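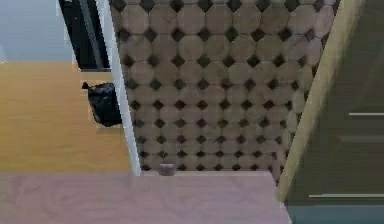 The coat had been in the window of Godoy since July, and Morven Imrie had walked past it most mornings on her way to the bus. It was dark green wool with a wide collar and horn buttons. The ticket said £368. She had 400 in the building society, and the boiler was making a noise.

On her lunch break she went in and tried it on over her work tunic. The sleeves were too long.

"We can take those up," the woman said. "Up to an inch and a half. Any more and you lose the vent."

"How long does that take?"

"Three days. Our machinist is good with wool. She used to do all the coats for Niltance before they shut."

Morven turned to see the back. Her mother had worked at Niltance, on linings. She used to bring home the ends of rolls, and for years every cushion in the house was maroon satin and slid off the settee if you sat down too fast.

She opened the coat and looked at the lining. It was grey, with a pleat down the middle, and at the hem the stitches were small and went in at a slant. Her mother had done them that way, left-handed. Perhaps other people did too.

"Is there a name for who made it?"

"Only the label, love. It's old stock. It came in with a rail of things from the factory."

A man came in wanting gloves, size large, and the woman went to find him some. Morven did up the buttons and undid them again. She put her hands in the pockets. In the left one there was a bit of maroon thread wound round a piece of card.

She left it where it was and went to the till.

"I'll take it with the sleeves as they are," she said. "I can do those at home."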